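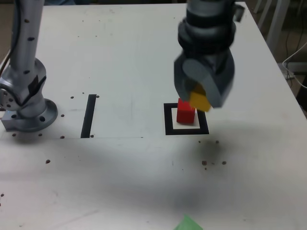 Karim Bensaid: Before anyone can answer, is the top painted or does it have a factory finish? Solvent advice differs completely between the two.

Ivthorpe Help > Work surfaces > Marking and cleaning
Viewed 2,063 times

Black tape square on white tabletop: edges, residue and brown specks

Posted by fikusrow

I have a white tabletop with a square laid out in thick black tape. It is the target area for stacking colored cubes. There is also a separate black stripe to the left of it. The position of the square has to stay the same from one month to the next.

Two problems.

First, the corners. I overlapped the strips when I laid them, so there is a step at each corner. A cube set down on the step does not sit level, and a second cube on top of it leans further.

Second, small dark brown specks keep turning up on the white surface, including near the stripe and just outside the square. A dry cloth moves them around and pushes some against the tape edge. Can I use a spray cleaner right up to the tape without lifting it?

Edit, in response to Karim: factory finish, not painted. Tape is Fikarell cloth tape, put down in November.

Karim Bensaid

Factory finish makes this easier.

Corners: do not overlap. Lay all four strips long, letting them cross at the corners. Put a steel rule on the diagonal from inside corner to outside corner and cut through both layers with a new blade, using light pressure. Lift the two offcuts, the upper one first, then the lower one from under the strip. Press the joint down with the back of a spoon. You get a flush miter with one thickness of tape throughout. Practice on a scrap board, as the first cut usually goes too deep and a scored white top shows every line.

Position: before pulling the old tape, measure from two table edges to the inside of the square and write the numbers down. Measure to the inside. The outside moves if you ever change tape width.

Specks: vacuum with a soft brush head first, working away from the tape. Then a damp microfiber cloth with a drop of dish soap, wrung out well. Wipe parallel to the tape, never across the edge. Do not spray directly. Liquid gets under cloth tape and the adhesive turns gray at the border.

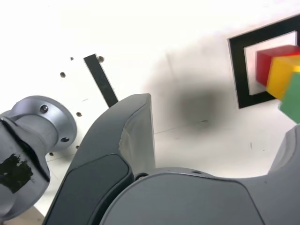 Red, yellow and green cubes at the black square.

wan_bench

Just use Corix on everything. Works for me.

lowtack

Corix will take the residue off, but it will also soften the adhesive on tape you want to keep. Use it only after the old tape is up. Leave it 30 seconds, wipe, then go over the area with plain water and let it dry for 3 hours before re-taping.

If the corners are the only real complaint, vinyl floor-marking tape is thinner than cloth and an overlap is less noticeable. It does shrink a little. I would still miter it.

As for the specks, check whether they smear when pressed with a damp finger. Food crumbs smear. Grit does not, and should be vacuumed before any cloth touches the surface.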